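Getting two arms to put a phone in its case

I get asked about this one more than anything else I've built, so I'm finally writing it up. You need two small arms, a table you don't mind scratching, and a lot of patience on a Monday night. I did most of mine at Ollirari, the shared workshop where I rent a bench, and Yavuz Kozan helped me with the wiring (he's the one who talked me into purple cable, and I love it!).

I'll assume your arms already move and that you can drive both of them from a pair of hand controllers. If they don't yet, go do that first and come back.

Set up the table

Bolt both bases to the same rail. I started with two separate clamps and every time one arm pushed, the other one drifted a little, and I spent a whole weekend blaming the software. One rail, problem gone.

Then run your cables up the outside of each arm and leave big lazy loops at the elbow and wrist. Bigger than you think! Bend everything as far as it goes in each direction before you pull the ties tight.

Put out more than one phone and more than one case. I stuck to a single pair at first and got a routine that fell apart as soon as Sibel Eren handed me a different color. Mix them up, turn a few around, lay one at a silly angle.
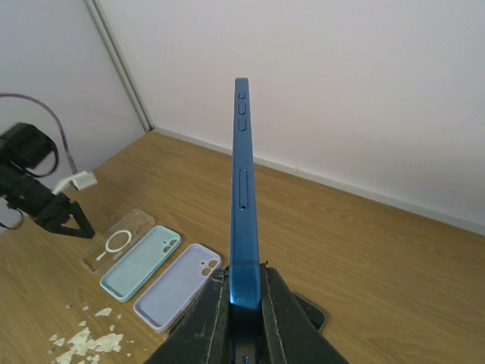
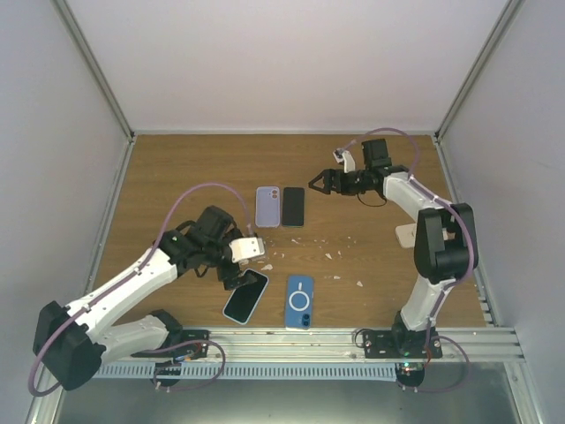
Picking up the phone

Go slow here. A phone lying flat is a miserable thing to grab, so I bring the fingers down on either side of the long edges, close until they just touch, and then add a tiny bit more. I have my speed limit at 1387 in the config and I wouldn't go higher until you trust your grip – a phone makes an awful noise when it hits a wood table from even a few inches up.

Once you've got it, lift and turn it so you know which edge is facing you. Check where the buttons are before you go anywhere near a case. If you go in with the phone flipped you'll be pushing the buttons against the wrong side, and a stiff case won't forgive you for that.

Seating it in the case

Let the other arm hold the case down by the end without the camera cutout. Tip the phone in at an angle, camera end first, then lower the rest and press along the edges one side at a time. Soft silicone cases are easiest. Clear hard ones are a pain, and I'd save those for later.

If a corner won't go, back out and start over. Forcing it only slides the whole thing across the table. Kyung-hwa Cha puts a strip of shelf liner under her case, and I keep meaning to try it.

Saving your runs

Record every try, even the ugly ones, and name them so you can tell the bad ones apart later. I had 11 good runs before I replayed anything, and the replay still missed the case on the first go. After that I nudged the start position and it got better pretty quickly.

Next up is getting the phone back out again, which I've only managed twice so far. If you've got a trick for popping that first corner, please leave it in the comments!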